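How to Stop a Front-Load Washer From Shaking, Smelling and Leaving Water in the Drum

Posted Nov 6, 2022

My washer is a Josuritz 952 and it lives in a closet off the hallway, which means that when it starts to misbehave the whole house hears it. In August it got so bad on spin that the closet door opened by itself. It also smelled like a pond. I was all set to start shopping for a new one, and then I spent one Saturday going over it from the feet up, and I haven't looked at a store page since!

I'm not a repair person. I just like manuals and I own a flashlight. Everything in this write-up is stuff you can do with the machine where it is (mostly), and none of it involves taking off a panel with screws in it. If your washer is still under warranty and it's leaking from somewhere underneath, stop reading and call them.

You'll find the parts in slightly different places depending on what you own. My friend Femke Hermans has a Desmet with the filter door on the opposite side from mine and feet that take a bigger wrench, but we did hers the same way the week after.

What to get out before you start

A flat-blade screwdriver or a coin, an adjustable wrench, a spirit level (the longer the better), old towels, more old towels, a toothbrush you don't love, dish soap, a shallow pan or container for water, and a flashlight. Rubber gloves if you're squeamish about lint. I am.

Set it all out somewhere before you get down on the floor. I'm serious about this one, because once the filter's open you do not want to be calling down the hall for a towel.
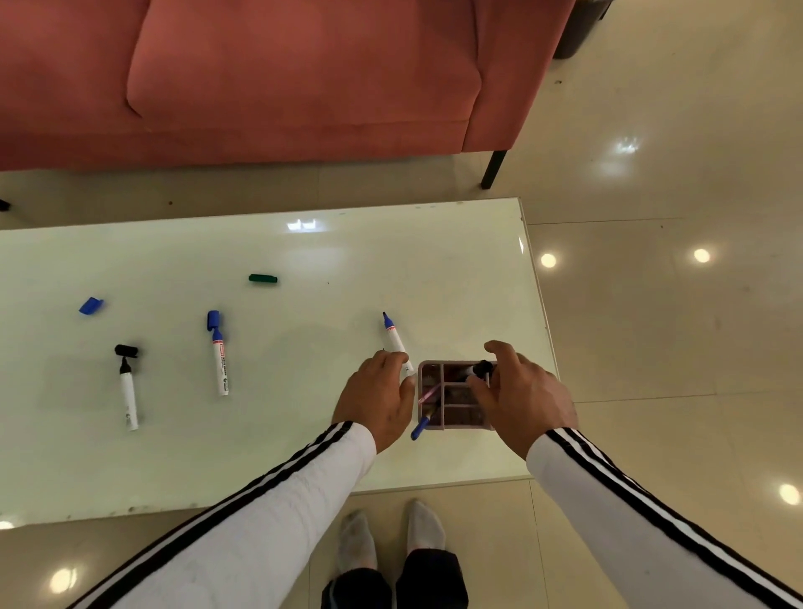

First, check what you're dealing with

Run an empty spin cycle and stand there and watch it. Boring, but it tells you a lot. If the empty machine is smooth and only a loaded one bangs, your trouble is probably with how you load it. If the empty machine shakes too, it's the feet or the floor, or (in a new machine) the shipping bolts.

About those bolts. Every front-loader ships with long bolts through the back that hold the drum still in the truck. They have to come out before the first wash. You'd be surprised how many don't! Look at the back panel. You should see plastic plugs where the bolts used to be. If you see bolt heads, get your wrench and take them out, and then put them in a bag and tape the bag somewhere you'll find it when you move. Mine are taped inside the closet door, and they've been there long enough that the tape has gone brown.

My machine has a service menu that shows a cycle count, and it said 1296. I had never once cleaned the filter. I tell you this so you'll feel better about yours.

Getting it level

Put the level on top of the washer, side to side, then front to back. Then diagonally, both ways, which the manual for mine doesn't mention and which is how I found the problem.

Next, the rock test. Put your hands on opposite corners and push down, one and then the other. Now the other pair. A machine can look fine on the level and still have a foot that isn't carrying any weight, and that's the one that does the banging.

To adjust a foot:

1. Unplug the washer and turn off both water taps.

2. Loosen the lock nut. That's the nut snug up against the bottom of the cabinet. Mine turned clockwise seen from above, and I went the wrong way for a good while first.

3. Get someone to tip the machine back a hair so there's no weight on the foot, and turn the foot by hand. Keep it as short as you can. Long feet wobble.

4. Set it down, check the level again, rock it again. Repeat until you're sick of it.

5. Tighten the lock nut back up against the cabinet. Skip this and you'll be doing the whole thing over in a month - ask me how I know.

I bought a set of rubber anti-vibration pads from Wikix and tried them too. They made it a bit quieter on tile and did nothing for the shaking. If you've got a wood floor they may help you more than they helped me. Level first, pads later, if at all.
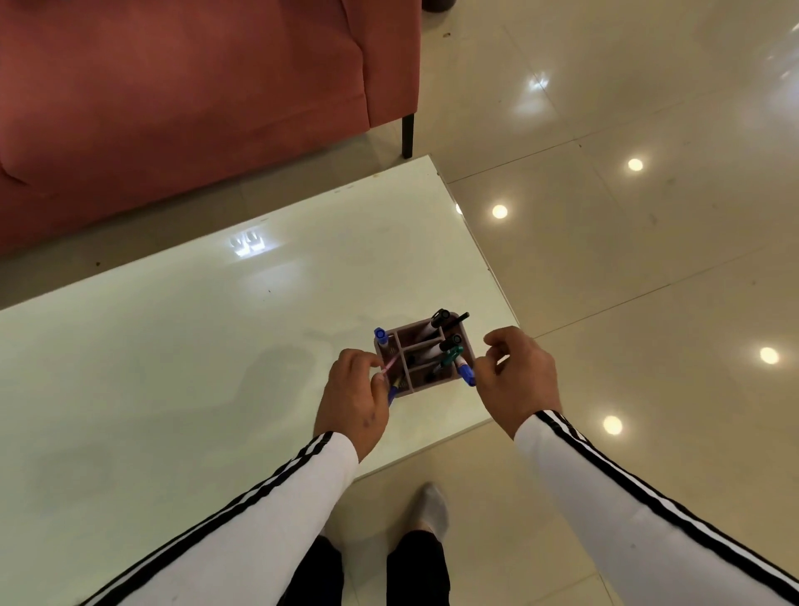 The glossy white table by the sofa.

Loading it so it doesn't bang

This one costs nothing. A front-loader wants to be medium full. One bath mat alone will turn into a wet brick on one side of the drum and the machine will thump, stop, fill, tumble, try again, and finally give up and hand you a soaking wet bath mat. Put a few towels in with it.

Duvet covers are the other culprit. They swallow everything else in the load and make a giant cannonball. Button them or snap them closed before they go in.

And think about whether you need top speed. I used to run everything at the highest setting because I figured faster was better. Now sheets and shirts go at 900 rpm and they come out a little damper and a lot less creased, and the closet door stays shut. Towels still get the full speed. Jeans, I go back and forth.

Cleaning the door seal

Okay, gross part. Open the door and pull back the rubber lip at the bottom with your fingers. There's a fold in there and whatever's in that fold is at least half your smell. I found a sock, a guitar pick, and a layer of gray stuff I won't describe.

Take out anything solid. Then mix a squirt of dish soap in warm water, wet a rag, and work all the way around the fold, top included. Use the toothbrush on the small drain holes at the bottom, which clog up with lint and keep the water sitting there. Wipe with plain water and dry it with a towel.

If there are black spots on the rubber, they may not come out completely. Mine faded and never fully left. I've seen people recommend bleach, and some manuals allow it and some don't, so check yours, and please don't ever use it together with vinegar or any other cleaner.

After that, the detergent drawer. It comes all the way out - on mine there's a tab at the back you press down while pulling. Soak it in the sink while you do the next step. Then shine your flashlight up into the slot where the drawer lives, and look at the roof of it. Yeah. Toothbrush again.

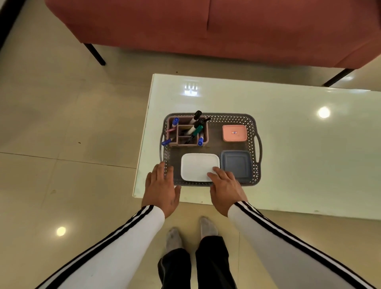 Sorcha Niven wrote in to say that she did the seal and the drawer and still had the smell, and it only went away when she halved her detergent. She'd been filling the cap to the top line for years, and when she ran a hot wash with no soap in it at all, the window was full of suds anyway.

I hadn't thought of that and she's completely right! I tried the no-soap wash myself and got suds too. So do that as a test. If you see foam, run it again until you don't, and from then on measure. For a normal load with our soft water I use far less than the cap wants me to. If your water is hard you'll need more, so look up your town's water report before you copy me. We get ours from Hostthorpe and it's as soft as it comes.

Draining it and cleaning the filter

Do this when the washer is cool. If your last load was a hot one, have lunch first. Unplug the machine.

1. Find the little door at the bottom front. The coin opens it.

2. Lay a towel on the floor and push it up against the base.

3. Look for a thin rubber hose next to the round filter cap. Pull it out gently. There's a stopper in the end.

4. Put your pan under the hose, pull the stopper, and let it run. When the pan is nearly full, put the stopper back, empty the pan, and go again.

5. When nothing more comes out of the hose, turn the filter cap slowly counterclockwise. A bit more water will come. Have a second towel ready.

6. Pull out the filter, rinse it in the sink, and pick the lint off.

7. Shine the flashlight into the hole. You should be able to see a small impeller. Poke it with the handle of the toothbrush to see if it turns. It'll move in little jerks, and that's normal.

8. Put the filter back, hand tight, and check that it's in straight. Stopper back in the hose, hose back in its clip.

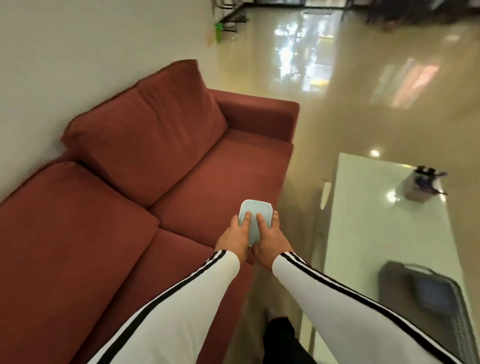
How much water comes out depends on whether the pump was blocked. I measured mine because I'm like that, and it came to 2000 ml, in a lot of small trips. Femke's machine had stopped in the middle of a cycle with the drum part full, so hers went on and on and we ended up sitting on the hallway floor taking turns. The trouble is that the hose sits so close to the floor that a bucket is useless. A small rectangular container, on the lines of the pale blue one over the sofa in the photo, is the shape I'd look for, as long as it's low enough to go under your hose. Try it for height before you pull the stopper. And if your machine doesn't have the little hose (some don't), you'll have to do it by cracking the filter cap open a bit, catching what comes, and closing it again, which is slower and wetter but works.

Put it all back and test

Plug in, taps on. Run a rinse and spin with nothing in it and keep the little door open so you can look for drips around the filter cap. If it drips, stop the cycle, drain again, take the cap out, and look for lint or a hair on the rubber ring. That's what mine was.

If it's dry, close up and run the hottest cotton cycle you've got, empty. Then do a normal load and see how it sounds.

How often to do all this

Filter every couple of months, or sooner if you have pets. Seal, a quick wipe after the last load of the day. Drawer when it looks bad. The level I check when I hear something, and I always check it again if the machine's been pulled out for any reason. Leave the door and the drawer open a crack between washes, unless you've got small kids or a cat who likes a drum, in which case keep the door shut and just dry the seal well.

If the pump hums and nothing drains even with a clean filter, check the big gray hose at the back for a kink before you call anyone. Pushing the machine back into a tight closet is a great way to fold it. I did it that same Saturday, and had to drag the whole thing out again and redo a foot.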